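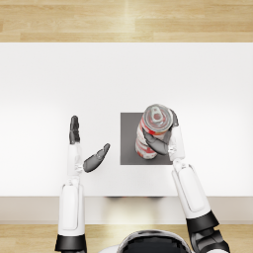 A grey mat on a white table, in simulation.

Customary tenure at Nekby: the boundary record and who may read it

Nadine Hattar has spent most of the past two years on a single register. It covers the common grazing and the inshore fishing ground at Nekby, held under customary rules that were written down only in part, and it is meant to support the association's application for recognition as a community-governed area. She is the legal adviser to the Jurnon programme, which assists rural and coastal communities with tenure claims. We spoke in April, shortly after the second draft had gone back to the households for comment.

The first question was why a register was needed at all, given that the rules are known locally.

"They are known, but they are known in pieces," Hattar said. "One family can tell you the closing dates for the fishing ground. Another knows who has passage over the upper pasture. The district office wants a document it can attach to a decision, and it will not attach eight separate accounts."

The draft divides the area into nine units. Each has an entry for the resource, the season of use, the persons entitled and the body that settles disputes. Hattar regards the last of these as the weakest part of most applications she has read. An applicant will state that disputes are settled "by custom" and leave it there, and the reviewing officer has nothing to test.

At Nekby the entry names the spring meeting, gives the notice period and states how an absent household may be heard. Leszek Zalewska, who chairs that meeting, was present for part of our conversation and corrected one point. A household which misses the meeting does not lose its vote on pasture, he said, only on the fishing ground. "The two were never the same rule. Someone joined them in the first draft to save a paragraph."

Hattar accepted this and said the entries had since been separated.

Access to the register has been harder to settle than its contents. Three of the units include burial places and spawning areas which the households do not wish to see mapped in public. The application form has no provision for restricted annexes. Hattar's solution is a public text giving the outer boundary of each unit, with a closed annex held by the association and shown to the reviewing officer on site.

"It is inspected, it is not deposited," she said. "The officer signs to confirm that the annex exists and that it matches the public text. I took the idea from the Arumugam settlement, where it has worked without complaint — although that area is much smaller and has only one kind of use."

Andor Bozsik, who reviewed the draft for the association, has argued against this. His written comment, which Hattar showed me, holds that an annex outside the file cannot be relied on at appeal. She agrees that the risk exists. Her answer is a sealed copy lodged with a notary, to be opened on the order of a court and in the presence of two members of the association.

On consent, the procedure is plain. Some 40 adults hold rights in one or more units, and each was given the draft in person. Silence is not counted as agreement. Where no reply is received, the entry is marked as open and the unit is left out of the application until it is closed.

I asked whether that allowed one person to hold up the whole claim.

"One unit, yes. The whole claim, no," Hattar said. "We file what is agreed. The form permits additions later, and the fee for an addition is small."

The Flirnilmont boundary, on the northern side, remains open for a different reason. The neighbouring community uses the same stream and has its own account of where the line runs. Zalewska would prefer a shared unit with joint rules. Hattar has drafted the wording, and it goes to both meetings on the same Sunday.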